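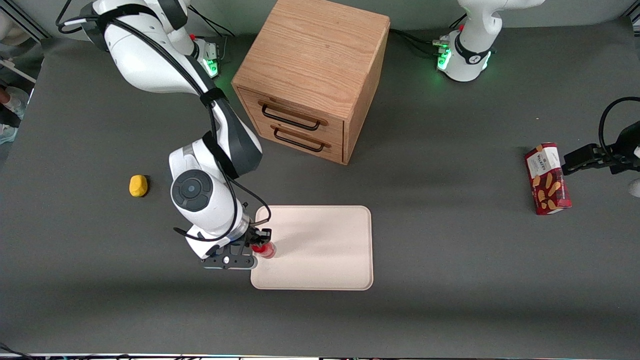
Ask me again when it can find the lid that goes with the container, Cecilia Odoi told me, and then she went back to looking for the lid that went with the container. I'd called her for a reaction to the news out of Skerumness this September, and I think I got one.

The news is this. Tenenness, the small automation outfit that has been promising us a tidying machine for as long as I've been writing this column, has put out the results of its first proper chore trial. They gave their two-armed setup a list of 18 jobs, half of them the sort of thing you'd do in a kitchen and half the sort of thing you'd do in the back of a store, and had it go at them over and over through the summer. The total was 411 attempts. Then they let a few of us come in and watch, which I was thrilled about, because I have two kids and a countertop I haven't seen the surface of since spring.

So, can machines do the chores yet? Some of them! Slowly! With a clear run at it and nothing underneath anything else!

The software side is called Jimov, and it's the part Tenenness is hoping to sell. The arms are just arms, Pieter Naidoo said (he ran the trial and also ran around fetching us chairs). You could swap them out. What Jimov does is look at what's on the table, work out which thing goes where, and decide which hand should get it. That last part is harder than I would have guessed. I pick up a mug with whichever hand isn't holding my phone. A pair of robot arms has to plan so the elbows don't meet in the middle, and every so often during my visit both of them would stop and hang there like two people trying to get through the same door.

The job I watched longest was clearing a table. You've got a gray tabletop, a beige tray, a little oak cabinet with a couple of drawers, and a few odds and ends. One arm works the tray side and the other takes the far side. A small red cup goes with the tray, and a red box of Walkers shortbread has to get moved too, and I'll tell you the box was the thing everyone in the room leaned in for. A cup is easy to love if you're a gripper. It's small and it fits between two fingers. A cookie box is long and it tips. Grab it by one end and the other end swings down, so now you're carrying a thing that isn't pointing the way it was when you started, and you have to know that before you set it down.

I asked Pieter if the shortbread was a real chore or a stunt. He said half the complaints he gets from the store side are about boxes. Shelf stock is mostly boxes, and boxes that are half empty behave differently from full ones, and the machine can't shake one next to its ear the way you or I would.

As for how it did, Tenenness sorted the chores into ones they'd let run alone, ones they'd want somebody nearby for, and ones they don't want to talk about at parties. Only 4 of the 18 made it into that first group. Moving single hard objects onto a tray is one. Pulling a drawer open by a bar handle is another, and closing it again counts separately, which I thought was a little generous, but Naledi Gumede stuck up for them on this. She does the scoring, and she says a drawer that goes shut all the way and a drawer that goes shut most of the way look pretty much the same until you catch your hip on the second one. Fair enough. The fourth is lining up boxes on a shelf so the fronts match, and I want to say it did that better than I do, although my pantry isn't much of a contest.

The middle group is the biggest and I found it the most interesting. Putting something into a drawer once it's open is in there. So is anything squishy. Sponges, bread rolls, a lump of modeling clay, a rolled-up pair of socks: the fingers close and the thing changes shape, and then Jimov isn't totally sure it's still looking at the same object. Wiping a surface is in there too. It can wipe! It wipes beautifully, in long even strokes, and it will wipe right around a blob of jam as if the jam were a piece of furniture it had been told to respect. Naledi marks that one as done with help.

And the bad group is what you'd expect if you've ever run a house. Laundry. Bags of any kind. Anything with a twist tie. Anything where the first step is to move three other things. Matching lids, Cecilia, you'll be glad to hear.

I should say something about speed, since readers always write in about it. The machine is slow. I don't mean charmingly careful, I mean I'd put my coffee down, watch a cup get moved, and my coffee would be a different temperature. Pieter doesn't think that matters much at home. If it takes all night to clear the table and you're asleep, who cares? I sort of agree with him and I sort of don't, because I know what my house is like at night, and there's a cat.

The store people see it the other way around. Sun-ja Um manages the floor at Kruger, the housewares place on the harbor road, and Kruger had a setup in its stockroom for part of the trial. She told me she went in wanting to like it. What she wanted was for someone, or something, to face the shelves after closing so her morning crew could start with customers. And it did that, for the aisles with boxes in them. Then it got to the dish towels.

"It picked one up by the corner and held it there," she said. "I think it was waiting for the rest of it to come along."

She isn't cross about it, by the way. She'd have them back. But she did say something I've been chewing on, which is that the jobs it's good at are the ones her staff find restful. People like lining up boxes. They put the radio on. What they hate is untangling the returns bin, where you get a lamp with somebody else's cord wrapped around a colander, and the machine won't touch the returns bin. It looked at it once, she said, and asked for help.

Yamila Daza was at the same viewing as me, and she's a good deal harder on the whole thing than I am. Her view is that the table is doing most of the work. Clear the surface, keep the light even, leave some nice space between the objects, and of course you get decent results. Try it on a table where someone has been doing homework. She put this to Pieter and he just nodded and said yes, that's next year. (I liked him for that. I've been to a lot of these things where the person with the lanyard would rather eat the lanyard than say yes.)

He did push back on one point. The two arms aren't there for show, he said, and working both sides of a table at once is a real step up from where they were last year, when one arm would do its job and park and then the other would wake up. One hand can be busy at the tray while the other one has hold of a box clear across the table. I can report that it's very pleasant to look at. I stood there longer than I meant to and missed the sandwiches.

There's no price yet and there's no date. Tenenness says the stores come first and homes come after, and when I asked how long after, I got a smile and a folder. The folder has the scores for all the jobs in it, including the ones that went badly, and they're putting the same sheets up at the Skerumness library for anybody who wants to go through them. I did go through them. Somewhere past the middle there's a whole page on teaspoons. They slide. That's the gist of the page.

A couple of you have already asked whether it can load a dishwasher, because I mentioned the visit last time. It wasn't on the list. I asked why, and Pieter said they couldn't agree on how a dishwasher should be loaded, so they had no way to score it. In my house we've been having that same argument for years, so I let it go.

The second round starts once the stockroom at Kruger has space again. Towels are staying on the list, Sun-ja asked for that specially, and Naledi wants to add lunchboxes, lids included. I've asked if I can come back for that one, and if they say yes I'm bringing Cecilia.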